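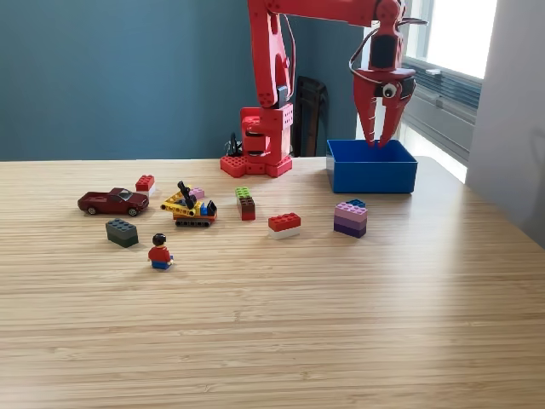 Can a Pair of Underpants Tell You if Soil Is Healthy?

By Zoi Zacharopoulos
3 December 2019
864 shares | 5 comments

Maybe you have heard about this one. You take a pair of clean, white cotton underpants. You bury them in the ground. Two months later you dig them up. If there is hardly anything left except the stretchy waistband, people say, your soil is healthy. If they come out looking nearly new, your soil is in trouble.

It's a funny test, and lots of farmers and schools have tried it. But does it work? I wasn't sure, so let's take it apart.

What eats the cotton?

Cotton comes from a plant. Most of it is made of a stuff called cellulose, which is also in leaves, straw and paper. Soil is full of tiny living things, mainly bacteria and fungi, and many of them can break cellulose down and use it as food. Bigger animals help too. Some tear and chew dead leaves into smaller pieces, and then the tiny ones get to work on the bits.

The waistband usually has plastic threads in it. Soil life can't do much with plastic, so the waistband stays.

So far the test makes sense. If the cotton is full of holes, something has been eating it. I have no argument with that part.

Where I start to grumble

The trouble comes with the next step. "Something ate the cotton" is one idea. "The soil is healthy" is a much bigger one, and you can't jump from the first to the second without checking a few things.

Think about the weather. Tiny living things slow down when they are cold. Bury your underpants in June and you may dig up a rag. Bury the same kind of underpants in the same spot at the start of winter and they could come out looking fine. Did the soil get sick? No. It got cold.

Now think about water. In very dry ground, bacteria and fungi can't do much. In ground that is soaked all the time, there isn't much air, and that slows rotting as well. A peat bog can keep leaves and wood for thousands of years, and a bog is a perfectly good home for the plants and animals that belong there. It would do badly in the underpants test.
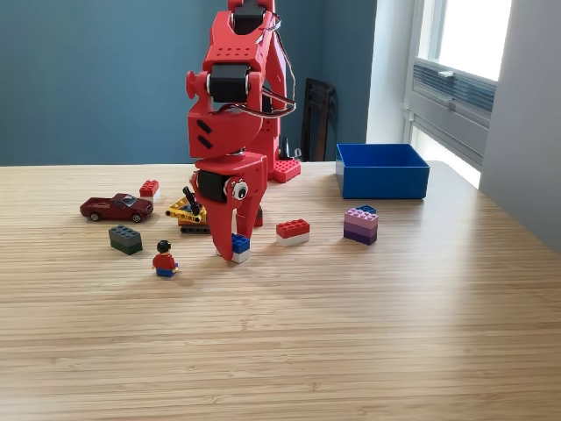 The red gripper, lowered over a small group of toys on the table.

Then there is the cotton. Thick cloth lasts longer than thin cloth. Some clothes say "cotton" in big letters and have other threads mixed in, so read the small label inside. Dyes might make a difference too. If you use an old blue pair and your neighbor uses a new white pair, you can't really compare them.

One hole is not enough

At Chrysikopoulos, a vegetable farm near Tindow, a class from Odum School buried one pair in a bean field and one pair under the grass by the gate. The bean field pair had more holes. "The bean field wins!" said the poster they made.

Hmm. Does it? They had one pair in each place. What if there happened to be a busy patch of fungi right by the bean pair? What if the grass pair was lying on a stone? With only one of each, you can't tell if you have learned something about the field or just something about one small hole.
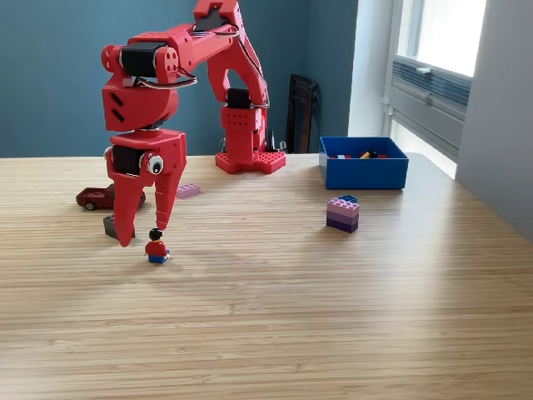 It would be better to bury 5 pairs in the field and 5 pairs under the grass, all the same size, all from the same pack, all at the same depth, on the same day. Squares of cotton cut from one old sheet are cheaper, and easier to explain to whoever does the laundry. If every square from the field has more holes than every square from the grass, I start to believe you.

You should measure, too. "Lots of holes" means different things to different people. Dry the squares, shake off the soil and weigh them. A square that weighed 200 grams before and 50 grams after has lost three quarters of its cotton, or 150 grams. Anybody can check that.

What about test kits?

The class also had a Jisine kit, a box with color strips that you dip in muddy water. The strips show if soil is acid or not. Useful to know, but don't let a box tell you your soil is "good" or "bad" from one color. Blueberry bushes like acid soil. Cabbages don't. Good for what? Ask that every time.

So should I bury my underpants?

Sure, if you ask first and they are your own. You will see that soil is alive, and that is worth seeing. Just be careful what you say afterward. "The cotton in my garden rotted faster than the cotton in the park this summer" is a fair thing to say. "My garden is the healthiest in Tindow" is going too far.

Mark the spot with a stick. You will forget where it is.

3760 views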